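I want to write a few posts about the grasp planner we have used at Clekbridge this spring, because several people asked me why we threw away the old one. It will be a thread, sorry for the length.

The old planner, Derkow, was a classical design. It took a depth cloud, fitted simple shapes, and proposed a grasp for each shape. For boxes it was very good. For everything thin or round it was a lottery.

The main weakness was the interface between perception and planning. Perception gave one pose per object, with no uncertainty. If the pose was wrong by 2 cm, the planner did not know it and closed the hand with full confidence.

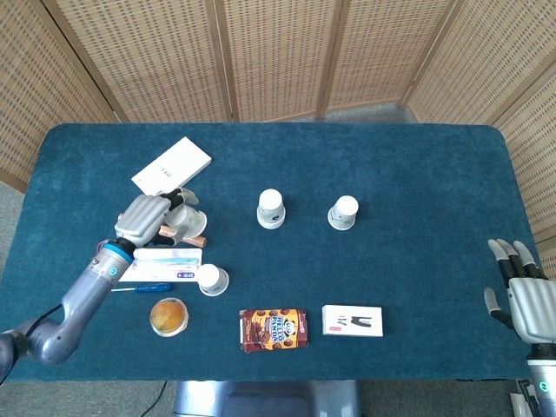
So the first change in the new stack (we call it Plelanel) is that perception sends a small set of pose hypotheses for each object, each one with a weight. The planner scores a grasp against all of them and takes the one with the best worst case.

This costs time. With 20 hypotheses per object our first version needed almost 1000 ms for one planning cycle. I moved the collision checks into one batch and now it is 184 ms. For a slow tabletop task this is enough for us.

Second change: the segmentation output is no longer treated as a list of objects. It is a list of surfaces that may belong together. I resisted this idea for a long time, as it makes the code uglier. My colleagues were right and I was wrong.
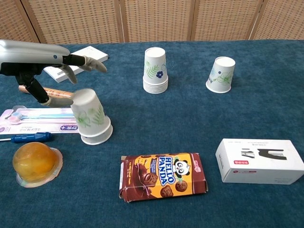

Nested things are the case where the old list of objects hurt us most. Derkow had one label, "cup", and one height for it, so anything taller was reported as a bad fit and dropped from the plan. On our table you can have a single paper cup, two nested together and a whole tall stack, all upside down, and the planner must give each of them a different grasp height. In Plelanel the height is a free variable, estimated from the visible side surface, and the class name only gives a starting value.

We do not try to count the cups in a stack. I spent a week on this in June – the rims are very close together and the depth noise is bigger than the distance between them. The planner only needs the top and the width.

Some words about tooling. All our logs go through Halliday, our replay viewer. It shows the hypotheses as coloured outlines over the camera image, and you can step back to the cycle where the weights changed. Before we had this, I debugged by printing matrices. I do not recommend it.

One open problem: when the fingers cover part of an object, its weights become flat and the planner starts to hesitate between two grasps. For now I freeze the weights when the hand is near. It is a hack and it has a comment in the code which says so.

If you work on something similar, I would like to know how you handle occlusion by your own hand. Do you render the hand model and mask it, or do you learn it? I will read the answers on Friday, when the long test run is finished.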